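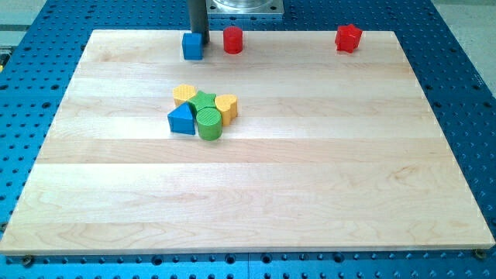

Adrian Holt, training coordinator, Standville

Cerura opened its Stirkness lab to visitors on January 24, 2025, and I went mainly for the part on bench rules. The lab runs arm tests with toy blocks on a wooden board, set on a blue perforated table, and it has a written rule for most of what happens there.

The board comes first. A run doesn't count if the board has moved from its marks. Blocks may touch each other at the start — the cluster of five is allowed — but the layout has to be logged before the arm moves. If a person reaches over the table, the run is void and the arm goes to a protective stop. Speed near people is capped at 300 millimeters per second.

A full series is 900 runs, and failed ones stay in the log. The Quintana series had 379 failures on file, each with a cause code. I asked who can change a code after the fact. Two people have to sign, and the old code stays visible.

We plan to try the same log sheet in Standville in April.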